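Chapter 7
Two Arms, One Table

Before you start

This chapter assumes that you have finished one arm and that it passes the checks at the end of Chapter 6. It should hold its position with the gripper closed, return to its rest pose on command, and stop when you press the stop button. If it does only two of those three, go back. A second arm will not hide a fault in the first one, and it will make the fault harder to find.

You will need:
Two finished arms with grippers
A table that does not rock
Two clamps or bolt-down plates for each base
One power supply per arm
A tape measure and a marker
The controller board from Chapter 4, with both ports free

By the end of the chapter you should be able to mount two arms to share a work area, tell the controller where each one is, and have them take turns at a simple task. Moving both at once is left for Chapter 8.

7.1 Why a second arm

A single arm can pick a thing up and put it down somewhere else. It has trouble as soon as the thing needs to be held still while something is done to it. People hold a jar with one hand and turn the lid with the other, and they do it without any planning. A one-armed machine needs a clamp, a fixture or a heavy base to do the holding, and a new one for every shape of part.

A second arm takes over the holding. The cost is in the setup. Two arms can hit each other, they can both reach for the same part, and each one measures the table from its own base. Most of the work in this chapter deals with those three problems.

The build followed here was done in a shared workshop run by the Hemance tool club. The members had one arm from a Kutden kit and put together the second from spare parts. The two did not match exactly. If yours don't either, you can still follow every step, but write down the measurements for each arm on a separate sheet.

7.2 Choosing and placing the table

Use the plainest table you have. A flat, light-colored top makes it easy to see dark parts and to notice when one has been nudged out of place. Scratches and old marks do no harm as long as the surface is level and nothing catches on it.

Leave room on the floor for yourself. You will be walking from one base to the other many times, and a cable underfoot can pull an arm off its zero position. Run the power leads down the table legs and tape them.

Set the bases so that the two grippers can meet near the middle of the table. The area both can reach is called the shared zone. Put one arm at its rest pose, move the other by hand with the power off, and mark the farthest points its fingertips touch. Then do the same the other way around. Where the two outlines overlap is your shared zone. Draw it with the marker or with tape.

7.3 The first parts to practice on

Practice on small solid blocks or boxes with straight sides. They don't roll, and a gripper with pointed fingers can get hold of them from above or from the side. Keep a gap between the parts wide enough for a finger to go down without touching its neighbor. Give each arm one part to begin with, and let only one arm move at a time. 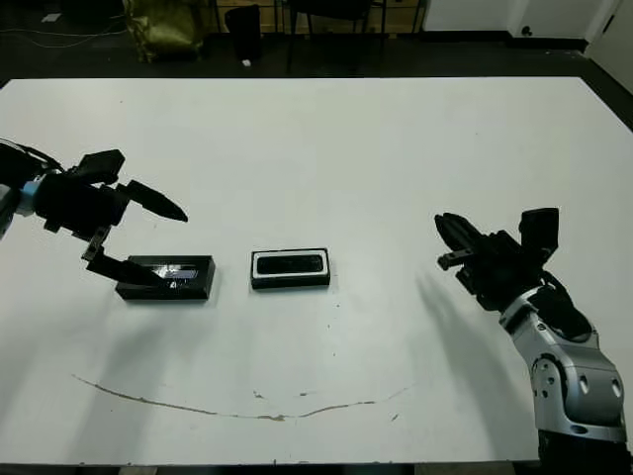
Jeferson Figueiredo would put the bases down before any of this and would not touch a part until both arms had run their rest poses 23 times in a row. He wrote in the club's notes that he lost a whole evening to a base that crept a little on every run, and that he had blamed the software for it. His rule was to pencil a line along the edge of each base plate and look at the line first whenever a pick went wrong.

It is a good rule and you should adopt it. The number of runs is up to you. What you are looking for is a base that stays on its line and fingertips that come back to the same spot.

7.4 One table, two sets of numbers

Each arm reports the position of its gripper measured from its own base. A part that is 200 millimeters in front of one arm will be at some other distance and angle from the other. If you send the same numbers to both, they will go to different places.

To fix this, pick one point on the table and call it the origin. Mark it with a small cross inside the shared zone. Bring the first gripper down by hand until its fingertips rest on the cross, and record the reading. Move that arm away and do the same with the second. Repeat with another cross, as far from the first as the shared zone allows. With two points for each arm, the controller can work out where each base sits and which way it faces.

Enter the readings in the table file as shown in Chapter 4. The Predik program used in this book asks for them in the order left, right. Swapping the two is the most common mistake at this stage. The sign of it is an arm that moves smoothly and confidently to the wrong side of the table.

7.5 Taking turns

The simplest way to keep two arms from colliding is to let only one into the shared zone at a time. The controller keeps a single marker, called the token. An arm must hold the token before it crosses the tape, and it gives the token back once it has left. The other arm waits outside.

Run the turn-taking program at the slowest speed setting, with your hand on the stop button. Try it first with no parts in the zone, then with one part for each arm.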